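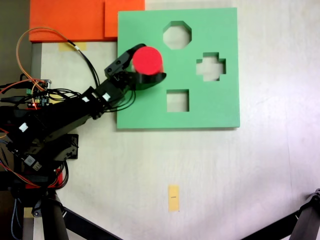

Robotics > Arms and grippers

Curved fingers or flat jaws for round parts on a small servo arm?

Yung-ching Ko
Posted 28th February
Viewed 1,693 times

I am comparing two sets of fingers on a Fomdale desktop arm with a Belside controller. Set A is the curved, claw-like pair supplied by Mansour. Set B is a pair of flat parallel jaws with a thin rubber face, from the same supplier. The test part is a red cylinder from a foam shape sorter. The task is to pick it up from the table, carry it to the green board and lower it into its opening. The board is taped down and does not move between runs.

I did 50 runs with each set, same start position, same speed, same closing current. Set A dropped the part less often in transit but seated it fully in only 31 runs. Set B seated it in 38, with more slips on the lift. In most of the failures with set A the cylinder ends up a few millimetres off and stays on the surface of the board when the fingers open. 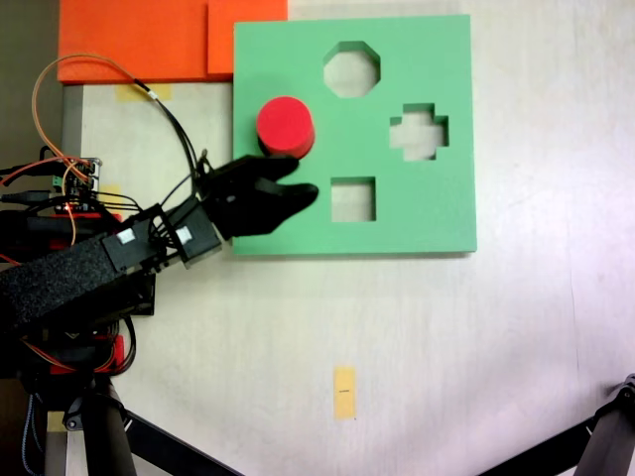

The offset is nearly always in the same direction, away from the lower finger. I have re-zeroed the wrist twice and it made no difference. The overhead camera is calibrated against the table and the error there is under 1 mm at all four corners of the board.

What I would like to know is whether the offset comes from the finger geometry or from the release. If it is the geometry I will drop set A and order a second pair of the flat jaws. If it is the release, I would like to keep the curved ones, as they hold far better on the way across.

Ritva Halonen

Probably the release. On curved fingers the part settles where the two curves want it, and that point changes with the diameter. With one driven finger and one fixed one, the centre of the part is not on the centre line of the wrist unless the diameter matches whatever the fingers were drawn for. That gives you a constant offset, which you can measure and subtract. What you can't subtract is the push when the fingers open. If one finger loses contact before the other, the second one drags the part with it.

Two things to try, in this order:

Close on the part, then read its centre from the overhead camera before you move. Do this 8 times and take the mean. Put that into the tool offset on the controller.

Open in two steps. First step just enough to lose grip, wait 200 ms, then lift 5 mm, then open the rest of the way. On the Belside units the opening speed is a separate parameter from the closing speed and the default is too high for light foam parts.

Also check the side view. An overhead camera tells you very little about tilt, and a part that is tilted a few degrees will catch on the rim of the opening even when its centre is correct.

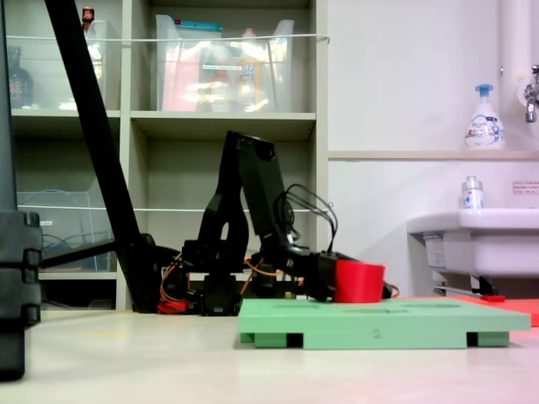

Side camera: gripper closed on the red part at the near-left corner of the board.

I would record both views for every run and sort the failures into tilt and offset before buying anything. The two need different fixes and a success rate on its own won't separate them.

Wai-kit Tai

flat jaws. had the same arm, curved fingers were useless for anything going into a hole. fine for bottles

I-hsuan Lu

Agree with Ritva on the two-step opening. I would add cable drag. The wires to the wrist on these arms run in a large loop, and if the loop is stiff it pulls on the wrist by a different amount depending on how far the arm is reaching. You won't see it when you re-zero in the home position. Zero it with the arm extended over the board. 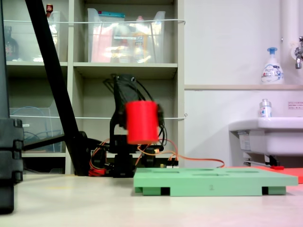
Speed in transit matters as well. I had a similar sorter at the Flundomton workshop and went from 61 to 73 per cent seated by slowing the last part of the path and nothing else – same fingers, same current. The cylinder was turning slightly in the grip each time the shoulder stopped. A thin strip of silicone on the inside of the curved fingers should help with that, though it changes the effective diameter, so do the offset measurement again afterwards.

Yung-ching Ko

Thanks. Tool offset was out by 2.4 mm with set A, now corrected. Two-step opening is in. The cable loop is next, and I will post the new figures for both sets in March.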